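Folding T-shirts to a consistent size on two tables with a seam between them

Asked in Laundry and Clothing Care
Posted 20th April, edited once

Heklow

I fold a fair amount of washing each week for a shared house, and I have moved from doing it on the bed to doing it on two tables pushed together. The surface is better in every respect except one. The join runs straight across the middle, parallel to the long edge, and anything spread over it picks up a slight ridge. On jeans or towels it makes no difference. On a thin cotton T-shirt the fold tends to follow the join and ends up off the line I intended.

The shirts are ordinary crew necks, medium and large. They need to stack in a drawer with an internal width of 300 mm, so two piles side by side are out of the question unless the folded width drops below 150 mm, and I would sooner have one pile of neat ones.

What I have tried so far:

Smoothing from the collar down with the flat of the hand. Works for the body, leaves the sleeves twisted.

Laying a bath towel over both tables. Hides the join but the cotton grips the towel and will not slide, so straightening the hem pulls the towel up with it.

Folding in the air against my chest, shop style. Quick, but no two come out the same.

Two specific points. Is it better to straighten the shirt by the hem corners or by the shoulders before the first fold? And is there any sense in covering the join, or should I simply work to one side of it? I would also be glad of a view on the order of work, as I usually tip everything out together and sort as I go.

Pimentel

Hem corners first, if the shirt has come out of the basket in a bunch. Take one bottom corner in each hand and draw them apart until the hem is straight, then lay it down and deal with the shoulders. The hem is a single stitched line with some stiffness in it, so it shows you at once whether the body is twisted. The shoulders do not, because the neckline stretches. Modern T-shirts are often cut with the side seams slightly off grain, and they will never lie perfectly in line with the edge of the hem. Ignore the seams and go by the hem and the sleeve ends.

Sequence, with the shirt face down:

Hem straight, collar away from you.
Sleeves pulled out flat to either side.
Right side folded in to the middle of the collar, sleeve turned back on itself.
Left side the same.
Bottom folded up by a third, then again.

For a 300 mm drawer, cut a piece of stiff card 240 mm wide and lay it under the collar at step three. Fold the sides over it, slide it out, carry on. The card also bridges your join, which deals with that part of the problem without a towel. Card from a shoebox lid is stiff enough.

On the order of work, do not sort as you go. Separate by type before anything is folded: shirts, bottoms, socks. Keep the socks at the near edge and pair them first. They take very little time and they get lost under everything else.
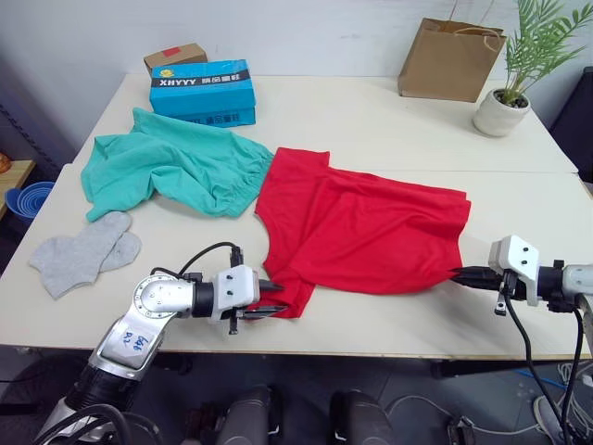 Sokano disagrees with pairing the socks first. Pairing is the one job that depends on having emptied the whole load, and if a single sock is still inside a trouser leg you end up going back to it anyway. Fold the large items, shake each one out as you pick it up, and pair the socks when the table is otherwise clear. Agreed on the hem corners.

I would add that elasticated cuffs should be pulled straight before folding and not left gathered, otherwise the leg builds up thickness at one end and the pile leans.

As for the join, check the heights. I had the same trouble with two tables of supposedly identical make and there was a difference of 2 mm between them, which was enough to feel through a shirt. Most tables of that sort have a screw foot. Wind the lower one up until a ruler laid across the gap does not rock. If there are no adjustable feet, felt pads under the legs will do the same job, but they compress, and I had to replace mine in December. After that the join is only a line and you can fold over it.

Drastach

just roll them. been rolling for years and they all fit

Heklow

Thank you. I have put a ruler across and the far table is indeed low, so I will start there. The card works: I did 8 shirts with it this morning and they match to within a few millimetres. 240 mm was slightly tight for the large ones and I have recut it to 250.

Rolling does not suit this drawer, it is too shallow and the rolls catch on the frame above.

Marked as solved by the poster. 162 views.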